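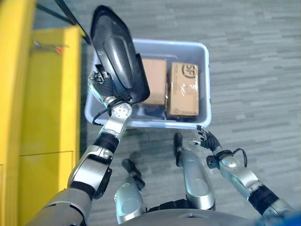
Stundis

Bonsoir à toutes et à tous ! Ça fait un moment que je promets un fil sur ce qu'on fait de nos journées avec Drovier, et comme le rapport interne est enfin parti, je me lance. Ce sera long, je vous préviens, je ne sais pas faire court (mes collègues confirmeront).

La tâche tient en une phrase : prendre une pièce en plastique noir moulé sur un meuble jaune, la passer au-dessus du bac et la déposer dedans, assis par terre, à deux mains. Vous le feriez en pensant à votre liste de courses. Nous, on y travaille depuis juillet.

Quelques mots sur la pièce. Elle est longue, courbe, avec un rebord et un relief au milieu, et assez brillante pour faire des reflets partout dès qu'on l'incline. Pour une main humaine c'est un objet facile. Pour des doigts articulés, tout dépend de l'endroit où on la saisit, et deux centimètres plus haut ou plus bas changent toute la suite du geste.

Le bac, lui, n'est jamais vide. On y laisse des cartons debout, exprès, et on les déplace entre les séries. Avec un bac vide, le modèle apprend à lâcher au centre et tout le monde est content jusqu'au jour où le centre est occupé. On a fait cette erreur pendant tout un été, je peux en parler avec tendresse maintenant.

Bon, la méthode. On part de démonstrations : quelqu'un pilote les bras, le robot enregistre ce que voit sa tête et la position de chaque articulation, puis on entraîne un modèle à reproduire le mouvement. Jusque-là, rien que vous n'ayez déjà lu ailleurs.

Notre jeu complet compte 1 821 démonstrations. J'en étais très fière, de ce nombre ! J'en parlais à table. Et puis on s'est mis à les regarder une par une, pour de vrai, avec du café, et ma fierté a un peu fondu.

Ce qu'on y voyait, c'était surtout nous. Des hésitations, des mains qui attendent au-dessus du bac parce que la personne aux commandes se demande où poser, des reprises de prise, un bras qui part avant l'autre puis s'arrête par politesse. Le modèle apprenait tout cela avec beaucoup d'application. Il s'arrêtait même au milieu du geste, comme nous.

D'où l'idée du tri par contact (le nom est provisoire depuis des mois, donc définitif). On découpe chaque démonstration en quatre moments : approche, prise, transport, dépose. Ensuite on regarde si chaque changement de moment est franc, c'est-à-dire si les doigts se ferment une fois et s'ouvrent une fois, sans retouche entre les deux.

Une démonstration avec une retouche n'est pas forcément mauvaise, j'insiste. Parfois la reprise est justement ce qu'il fallait faire. On garde donc à part celles où la pièce a glissé et où la personne a rattrapé le coup proprement. Ce sont mes préférées, d'ailleurs, il y en a de très belles.

Après tri, il reste 678 démonstrations. Je vous laisse imaginer la réunion où j'ai annoncé qu'on allait entraîner sur ça et laisser le reste de côté. Il y a eu un silence – un long.
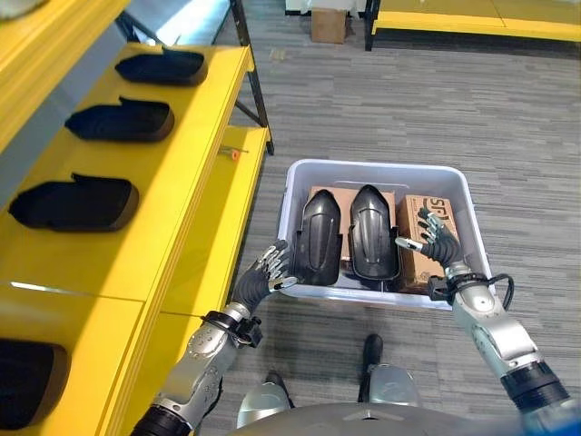 Photo : Plasura

Alors on a comparé. Même modèle, même durée d'entraînement, même série d'essais, dans le même ordre. Avec le jeu complet : 17 échecs. Avec le jeu trié : 11. J'ai refait le décompte deux fois, puis je suis allée marcher un peu.

Avant que quelqu'un ne me le dise en commentaire (et vous auriez raison) : l'écart est modeste, la série est courte, et je ne parierais pas ma bicyclette dessus. On la refait en entier avec d'autres positions de départ avant d'écrire quoi que ce soit de plus affirmatif.

Ce qui me convainc davantage que le score, c'est la nature des échecs. Avec le jeu complet, le robot rate surtout la dépose, parce qu'il hésite au-dessus du bac et finit par lâcher trop tôt. Avec le jeu trié, les hésitations ont presque disparu et les échecs se sont déplacés vers la prise. Un problème de prise, on sait par quel bout l'attraper, si j'ose dire.

La difficulté grimpe dès qu'il y a déjà des pièces dans le bac. Deux pièces noires debout côte à côte, un carton derrière, un autre à droite : la place qui reste dépend de l'inclinaison de chacune. Vu de la tête, du noir brillant contre du noir brillant, c'est franchement pénible à séparer. Même moi, sur certaines vidéos, je dois revenir en arrière.

On a donc ajouté une petite chose à laquelle je tiens beaucoup. Pendant l'entraînement, on masque au hasard une partie du bac, pour obliger le modèle à se servir aussi de la position de ses bras au lieu de tout miser sur l'image. Je n'ai pas encore de chiffre propre à vous donner là-dessus, seulement une impression favorable, et une impression, ça ne se publie pas.

Question qu'on me pose souvent : pourquoi deux mains, alors qu'une seule porte la pièce ? C'est l'autre main qui m'intéresse ! Dans les bonnes démonstrations, elle vient se placer tout près du bord du bac avant la dépose, prête à servir. Personne n'avait reçu cette consigne. Les gens le font d'eux-mêmes, et le tri conserve ce geste alors que la moyenne de tout le jeu l'effaçait.

Autre question : et les pièces qui attendent sur le meuble, dans quel ordre les prendre ? Pour l'instant on l'impose. La version libre est prévue, j'ai déjà trois avis contradictoires dans l'équipe, dont deux de moi.

Côté outils, pour les curieux : le découpage se fait avec Ağca, notre petit logiciel d'annotation maison. Il est moche, il plante quand on zoome trop vite, et je l'aime énormément. On réfléchit à le partager, il faut d'abord que quelqu'un ait le courage de relire le code (qui est de moi, pardon d'avance).

Si vous travaillez sur des démonstrations vous aussi, mon conseil du soir est de regarder vos données avant d'en collecter d'autres. Asseyez-vous et regardez-les en vitesse normale, sans sauter. C'est long, on s'ennuie ferme par moments, et j'y ai appris plus de choses que dans toutes nos courbes d'apprentissage réunies.

Et je suis très preneuse de vos retours sur le seuil de retouche ! On l'a réglé à l'œil sur l'ouverture des doigts, ce qui me gêne un peu. Si quelqu'un a essayé avec l'effort dans les articulations, mes messages sont ouverts et je réponds à tout le monde, parfois avec une semaine de retard.

Merci d'avoir lu jusque-là. Les chiffres de ce fil sont ceux de novembre 2022, et je reviendrai ici compléter quand la deuxième série d'essais sera passée.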